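Give Me the Robot That Stops and Sulks
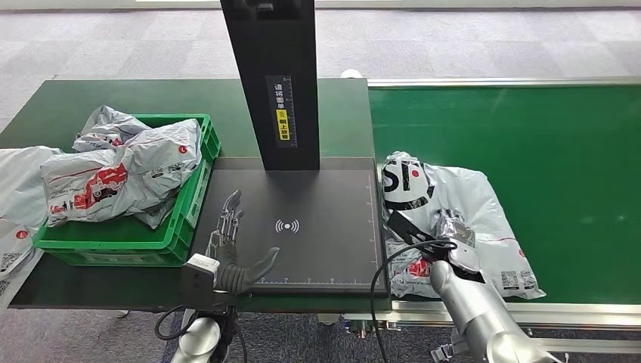
My favorite fault of the year happened at a parcel sorting cell, and I've been telling everyone about it since May! The Seltance cell at Nurnham ran 1,453 bags through a trial and logged 1,336 of them cleanly. Good number. I care far more about the rest, and above all about 26 bags that went down the line with the wrong record attached. Soft plastic is a wonderful, horrible material for a machine. Look at the big white bag on the green belt, with the black gripper pinching up a fold near its top: two fingers, one wrinkle, and everything else free to flop. At Nurnham the fold slipped, the bag missed the scanning pad, and the software kept the last code it had read and carried on. No alarm, no pause.

Dropping a bag is fine. People drop bags! Guessing is the part that scares me, and the same habit in a cell with a person reaching in could hurt somebody.

So I love what Sekent did with the fix. If the grip force changes and no fresh code arrives, the arm holds still and a light comes on. It stopped nearly 200 times in the first week (the grumbling was loud), and every stop pointed at something worth knowing, from glossy labels to a tired finger pad. Tavares wants the threshold loosened for speed. Please don't, not yet. Let it sulk through the winter and read the logs.

2024-12-15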